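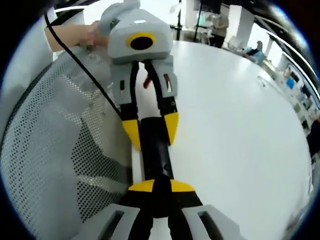
Gray with bright yellow, still my favorite pairing.

Cotness Yarns: Questions I Get a Lot

Print this page | E-mail this page

Who dyes the yarn?
Me! I'm Amnuay Hemmin, and I do all of it in my back kitchen, usually before 9 a.m. while the light is good. My sister helps me pack in October when the holiday orders start piling up, but if a skein looks weird, blame me.

Why doesn't my second skein match my first?
Because I dye in small pots, 5 skeins at a time, and I never get exactly the same color twice (I've tried, believe me). Please buy enough for your whole project in one go. If you're already stuck, knit two rows from the old skein and two from the new for a few inches and the change pretty much melts away.

How much do I need for a sweater?
Depends on you and the sweater! Go by the yardage in your pattern. Each skein of Idik is 200 yards, so a pattern calling for 1,566 yards means you want eight. I'd get nine if you like long sleeves. I always run out at the cuff.

What's the difference between Idik and Saraç?
Idik is the bouncy everyday wool, good for sweaters and hats and mittens. Saraç is wool and silk, a lot drapier, and I mostly use it for shawls. It grows when you wash it, so swatch first, and yes, wash the swatch too. I know, I hate it as much as you do.

Will the color bleed?
The dark reds and the navy can, a little. Soak them by themselves in cool water with a splash of white vinegar before you put them next to anything pale. I rinse everything until the water looks clear to me, but my sink isn't your sink.

Can I put it in the washing machine?
Oh please don't. Cool water in a basin, wool soap, squeeze it in a towel, lay it flat.

Do you take custom colors?
Sometimes. Send me a paint chip or a scrap of fabric in the mail. Phone pictures lie about green something awful.

How many colors have you made?
My notebook says 328, though some 40 of those are mud. If you remember an old one, ask, and I'll look up the recipe.

Can I return a skein?
Sure, as long as you haven't wound it. Wound balls I can't take back.

More from the blog
Winding without a swift
Netosum shawl: pattern corrections
Moths, and what I did about them
Leftover hat, three sizes

Contact | © Cotness Yarns | Back to top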